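Re: [reels] Storasberg, second viewing

Someone on the list wrote:
> I gave up at the 48 minute mark. Did anything ever happen
> after the ferry? And is the Adard disc any better than
> the stream?

Yes, but slowly. The brother comes back at 97 minutes and the last stretch is the best part of the film. Up to then it is mostly people waiting in kitchens. I liked it more this time than I did in October, though I still think the ferry scene runs too long and the music tells you what to feel.

The disc is better. The stream is so dark that the night scenes are hard to follow. Adard pressed 1,000 copies and the shop still had some when I ordered. Subtitles are fine except for one song that isn't translated.

I have not seen Tovedau yet, so no spoilers please.

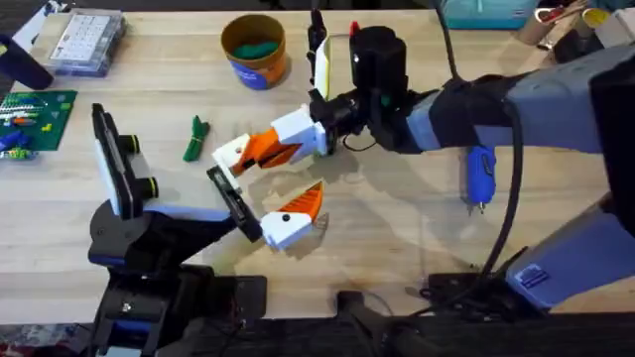 Two arms over the table, an orange ribbed fingertip on each one.

If anybody wants my spare copy of Adebisi, write to me off list. The case is cracked but the disc plays.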